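Dovodex Race Timer review

February 28, 2019

By Herman Lumenta

Club racing has always had a timing problem. The proper transponder systems used at national meetings cost more than most of the cars at a Saturday sprint, and the cheap phone apps lose half a second whenever you drive under a bridge. The Dovodex sits between the two. It is a dash-mounted GPS lap timer with its own aerial, a small colour screen and a free analysis program for the computer.

I ran one for most of last season in a front-wheel-drive hatchback, over four meetings at Drakedside and a handful of test mornings. In that time it logged 326 laps. I paid for the unit myself.

What you get

The box holds the timer, a suction mount, a magnetic roof aerial on a long lead, a power cable with bare ends and a short printed guide. There is no memory card, so buy one before you need it. There is no 12-volt plug either. If you don't want to wire the timer into the car you can run it from its own battery, but the maker's claim of a full day is hopeful. Mine went flat during the second race in October, and I wired it in the following week.

The mount is better than it looks. It stayed on the windscreen over the kerbs at the chicane, which is more than my last one managed. The ball joint needs doing up tightly with pliers the first time, and after that it doesn't creep.

Setting up

The timer comes with a list of circuits already loaded. When you switch it on at a track it knows, it finds the start line by itself and you don't have to touch anything. Drakedside was on the list, though with the old pit entry, which made in-laps read long. An update fixed that before the end of the year.

If your circuit isn't there, you drive one lap slowly and press the button as you cross the line. Sector points can be added the same way, up to 4 per lap. I'd suggest putting them on straights. I put one in the middle of a hairpin to begin with and the sector times jumped about from lap to lap for no good reason, depending on which line I took.

It wants a clear view of the sky for a few minutes before it settles. Switch it on in the paddock, well before you are called to the assembly area. Switched on under the scrutineering roof, it took so long to find its position that I missed the first two laps of a qualifying session.

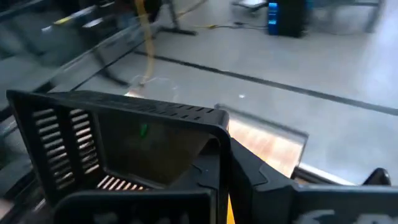 On track

The main display shows the current lap, the best lap and a plus or minus figure against the best. The plus or minus figure is the part you'll use. It turns green when you are up and red when you are down, and it can be read at a glance even in low sun. I found it distracting for the first morning and couldn't do without it by the end of the second.

Accuracy is good enough for club use. At the October meeting I compared my times with the official sheet after each race. Most laps agreed to within a tenth of a second, and the worst one was out by two tenths, in heavy rain. That won't settle an argument with the stewards, but it will tell you whether a change to the rear tyre pressures was worth making.

Where it falls down is in traffic during a safety car period. The timer has no idea that the race has been slowed, so those laps go into the averages with the rest. You can remove them afterwards on the computer, one at a time. On a long race with two safety cars this is a dull job.

The yellow flag reminder in the menu is a different thing. It only puts a coloured bar on the screen when you press the button, and I can't see who would use it.

The analysis program

The program is called Fekete and it runs on Windows only. It draws your speed along the lap and lets you lay one lap over another. I learned more from that one screen than from any other part of the package. I had always thought I was losing time under braking for the first corner. The trace showed I was fine there and was lifting too early over the crest on the back straight, lap after lap.

You can load someone else's laps too. Yasuo Iwasaki, who races a similar car in the same class, lent me a file from his Dovodex, and seeing his minimum speed through the double right-hander was a bit deflating.

The program looks dated and crashes if you unplug the card while it is reading. Files are kept in the maker's own format, but there is a plain spreadsheet export under the Tools menu. A single race of mine came out at 2,489 rows.

Compared with the Nadier

The obvious rival is the Nadier, which I used the season before. The Nadier has a bigger screen and a nicer menu, and it links to a phone so you can look at your laps in the paddock without getting a computer out. For trackdays I would still choose it.

For racing I prefer the Dovodex. It picks up the satellites faster after a restart, and the separate roof aerial makes a real difference at Drakedside, where the trees come right up to the circuit behind the pits. The Nadier dropped out there on most laps. The Dovodex did it twice all season, both times in the rain.

Niggles

The button is small and hard to find with a gloved hand. The screen picks up dust and shows every fingerprint. The roof aerial is held on by its magnet alone, so a car with a fibreglass roof will need tape or a steel plate, and your scrutineer may have something to say about either. The lead is long enough for a saloon but would be tight on an estate if you wanted to route it through the tailgate.

My unit is number 968, from the first batch, and the seal around the card slot came away in the summer. The dealer sent a new one without charge and it took a minute to fit.

Verdict

A solid timer for the club racer who wants reliable laps and a proper speed trace, and who is happy to sit down at a computer afterwards. Wire it in, buy a card, and switch it on early. I'll be using mine again this season.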